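Tuesday Hands, Swirly Tables and a Very Patient Arm

I promised myself I'd write about the robotics club more often this year, and then of course the club got interesting and I had no time to write about it. So pour yourself something warm, this one goes on a bit. We're well into the Gremelum project now, and the table has never been so colorful! 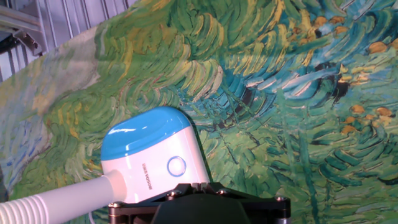
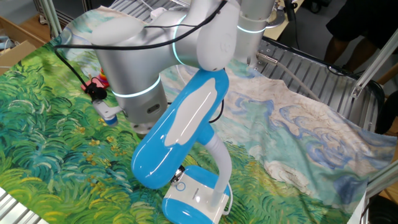 Naima Belkadi
Club advisor, Onodo Robotics Club
Posted 19 March 2024

If you're new here, Gremelum is what the students call their project for the year. They want the arm to find household things on a busy table and handle them the way a careful person would. They picked the name before they picked the project, which tells you a lot about how we work (I have asked what it means and gotten a different answer from everyone).

We have nine students this term, and they come in at every level. A couple of them could already program when they joined, and a couple had never held a screwdriver. I love that mix. The ones who can code are often the ones who forget to tighten something, and the ones who've just learned to tighten things are very happy to point it out.

The painted cloth has been the big argument lately. All fall we worked on a plain gray surface and things went smoothly, so smoothly that we got a little proud of ourselves. Then we put down a cloth covered in green and yellow brushstrokes and the software lost its mind. It saw edges everywhere! One of the younger students said it was like trying to find your glasses on your grandmother's carpet, and I've been repeating that to anyone who'll listen. Some of the group wanted to go straight back to gray. The rest said that real homes have patterned tablecloths, so we'd better get used to it. The rest won, after most of an afternoon and all of my cookies.

The blue and white appliance on the table has turned into the club favorite, mostly for being such a pain. It's glossy, so the highlights slide around as the arm moves, and it isn't a nice simple box shape either. From the wrist camera it sits low in the center of the view and the blue cap is easy to pick out. From the side you get the whole long, tilted shape along with the arm itself, and those glowing blue-green rings at the joints, which I still find lovely after all these months. We use the two views together, and matching them up has taught the students more geometry than I ever managed to with a whiteboard.

We now have 486 runs saved, every one of them labeled by hand. I won't pretend the labeling is anyone's favorite job. We put music on and take turns, and there's a rule that whoever finds a mislabeled run gets to choose the next song. Quality has gone up and the music has gone sharply down.

Still on the list before the Pidetitz showcase in July: sort out the cables so nothing can snag, write up how we handle shiny surfaces, and practice explaining the whole thing in two minutes without saying "basically." That last one might be the hardest – I just counted three in my own practice talk.

Parents, we'll be in the big room at Amrani Hall again, so come by and say hello. Bring cookies if you can. Mine are gone.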